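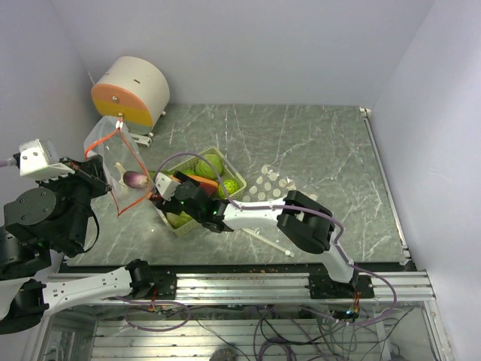 About Karras

Karras packs fresh vegetables in clear slider bags for grocers, school kitchens and small restaurants. Charalambos Sotiropoulos started the company with one packing table and 60 customers, most of them within a short drive of Idorska. We now supply 154 stores and kitchens.

Turnips and other roots make up most of the work from October until spring. They come in from growers in the Rerkel valley and are trimmed, washed and graded by size before they reach the tables. Larger roots are bagged one at a time. Small ones are sold by weight.

We use a zipper bag because a cut turnip keeps better in one, and customers can close it again at home. The film is clear so that shoppers can check both sides of what they are buying. Bags are sold to the trade in cartons of 1000, under the Kollow name, with or without produce.

Orders placed before noon are packed the same day. There is no minimum for kitchens that pick up at our door.

Karras
967 Mill Road, Idorska
Page updated 25/01/2024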